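From: Cirilo Alvarado
To: Drestville Home Care list
Subject: Re: [homecare] Dull film on the guest bath sink

Hello everyone, and thank you for all the kind notes about my last message, the one on grout. I have been meaning to answer the sink question for a while, and this morning I finally have a cup of coffee and a quiet kitchen, so please forgive me if I go on a bit.

On a morning in April, Kyei wrote:

> We have one of those wide white ceramic tops where the basin and the
> counter are all one piece. It looked lovely when it went in and now
> there is a gray film on it that comes right back a day after I clean.
> I have tried dish soap, I have tried vinegar, and I tried a powder my
> mother-in-law swears by, which I think made it worse. The faucet has
> spots all over it too. Is the finish ruined? I would hate to replace
> the whole top. It was over 400 with the delivery, and that was without
> the cabinet underneath.

First of all, please don't order a new top! I have seen very few ceramic sinks that were truly ruined, and the ones I have seen had been scrubbed for years with something much too rough. What you are describing sounds to me like plain soap film with hard water sitting on top of it. We have the same water all over the east side of Drestville, and it leaves its mark on everything, the kettle included.

My guess is that you are cleaning well enough and then leaving the sink to dry by itself. I did that for most of my life. You rinse, it all looks bright and clean, you walk off to do the mirror, and the drops sit there and dry into little rings. Then the next person's toothpaste has something to hold on to, and within a day you have your gray film again.

So this is how I do ours now. I take everything off the counter first, the soap dish too (and I wipe the bottom of the soap dish, because otherwise it goes back down and leaves a ring). Then warm water and a small squirt of dish soap on a soft sponge, and I go over the flat part before the bowl so that the mess runs downhill. I lift the drain stopper if it will lift. Ours comes straight out, and what lives under there I will leave to your imagination. An old toothbrush around the stopper and around the foot of the faucet, and then a good rinse with a cup, all the way around the rim.

For the spots on the faucet, you can lay a cloth dampened with half vinegar and half water over it for a few minutes. I would not leave it any longer than that on chrome, and you do want to rinse it well. Please don't mix the vinegar with bleach or with anything that has bleach in it, and do read the back of that powder before it goes anywhere near the same sink.

Then comes the drying, and this is where I have become a bit of a bore at family dinners. You want a soft cloth that is only for this job. I started with a pack from Brernen that I was very fond of — they have gone thin by now, but they still do the work — and since then I have been cutting up old T-shirts, which are every bit as good. Go for the rim first, where the water likes to sit, then down the slope of the bowl, and then the faucet last with a dry corner, so it comes up shiny. It takes me 30 seconds on a slow day. I keep the cloth on a hook inside the cabinet door where even the grandchildren can find it.

My wife prefers a dark cloth for the bathroom, by the way, and I have come around to her view. A white one looks dingy after a week and you start to feel sorry for yourself, and with a navy one you can see the chalky residue it picks up, so you know when it's time for the wash. Only wash it by itself the first couple of times, or you will have blue pillowcases. Ask me how I know.

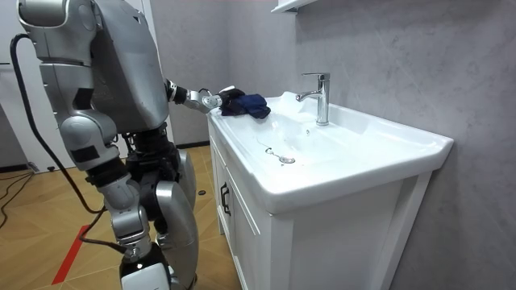
Sikora wrote back to me off the list to say that the cloth matters less than the fabric softener, and that anything washed with softener will smear a ceramic sink no matter how long you rub. Kyei, if you use it, try leaving it out of the cloth wash for a while and see whether the film is any slower to come back.

I had not thought of that at all, and I am going to run ours through without it tonight. It might explain why the upstairs sink has looked streaky lately while I was busy blaming the soap.

As for the powder, if the glaze feels rough under your fingertip once the film is off, then it may be scratched a little, and I would simply be gentle with it from here on. If it feels smooth, I think you are fine. Do write and let us know which it is, and tell your mother-in-law I meant no disrespect.

Warmly,
Cirilo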